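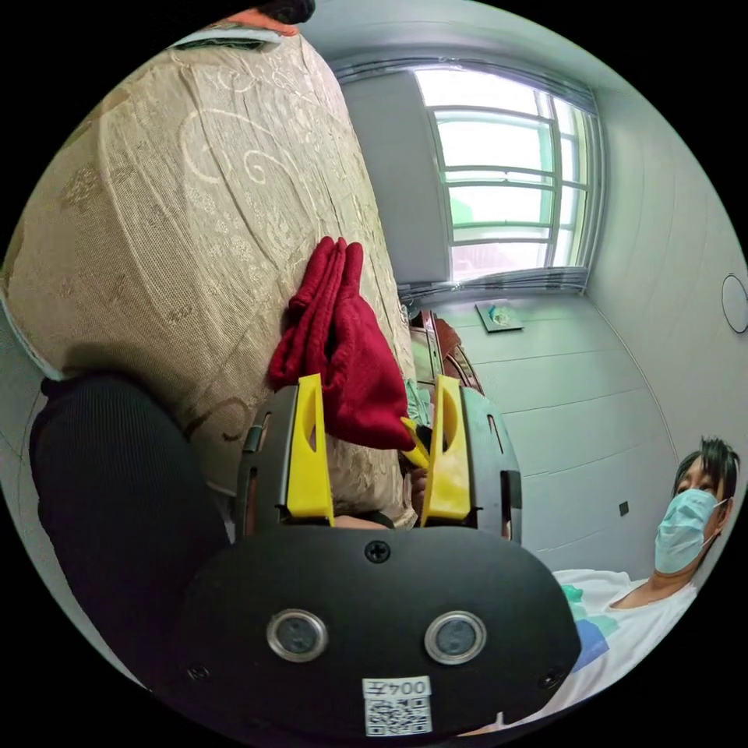
bench_office replied:
The Motine kit cannot be judged on its price alone. Our department has had two sets on hire from Pletside since February, and the greater part of the cost has been staff time. The hire terms say very little on that point, and I would ask any department considering the kit to read them closely before signing.

Posted in: Equipment on offer > Hand-held grippers

tessel_admin wrote:
I am grateful for that reply. To restate my original question for those joining the thread: our institution has been offered the Motine hand-held gripper kit for recording household tasks, chiefly the handling of cloth. The offer covers the grippers, the charging case and 200 hours of file storage with Dralora. We wish to hear from departments which have used the kit outside a laboratory, in ordinary furnished rooms.

northwing wrote:
We have used it in furnished rooms and found it satisfactory. Soft goods are where it does best. A folded towel or a sock can be held between the fingers without much practice, and the operators were working on their own by the second morning. Hard, smooth objects were less successful, and we returned to our older equipment for crockery.

bench_office wrote:
I cannot agree that little practice is needed. Holding a cloth is simple. Picking it up by one corner from a bed, in a manner that is of any use as a recording, is a different matter. Of the first 100 recordings made by our staff, we rejected 22. In most of them the operator's wrist had turned and the fingers had closed on the bedspread as well as the cloth.

northwing wrote:
With respect, that is a question of how the work is set out. We ask our operators to leave one corner hanging over the edge and to approach it from the front, with the fingers open and upright. The bedspread is then seldom caught.
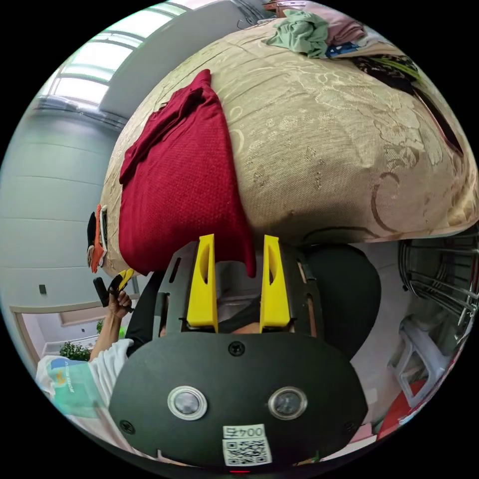
Red cloth on the bed, one corner over the edge, gripper fingers open.

tessel_admin wrote:
That is helpful. May I ask whether patterned furnishings cause any difficulty? The rooms available to us are furnished as a family home would be, with floral covers and strong light from the windows.

bench_office wrote:
Patterns have given us no trouble. Bright windows have. Where the operator faced the glass, the cloth came out too dark in several of our recordings, and Pletside could offer no setting to correct it. We now draw the curtains before starting. I should add that Pletside answered within the week and was courteous throughout.

huet_user_group wrote:
Members may wish to compare the Huet set before deciding. It is heavier in the hand, and the fingers open less widely, but it is sold outright and the files remain on the buyer's own machines. For a public body, the last point may settle the question.

northwing wrote:
Weight should not be passed over. Our operators work for long periods with the arm raised, and with the Huet set we had complaints by midday – with the Motine, none. I accept the point about files. Dralora will return them on request, although the request must be made in writing and by the person named on the order.

bench_office wrote:
It must also be made before the hire ends. We were told so only by telephone. I would advise having it added to the order itself.

tessel_admin wrote:
I shall raise the matter of files with Pletside and ask for a single set on a short hire. Could northwing say whether the charging case takes a standard plug, or whether an adaptor must be bought?

northwing wrote:
A standard plug. The lead is short, so please allow for an extension.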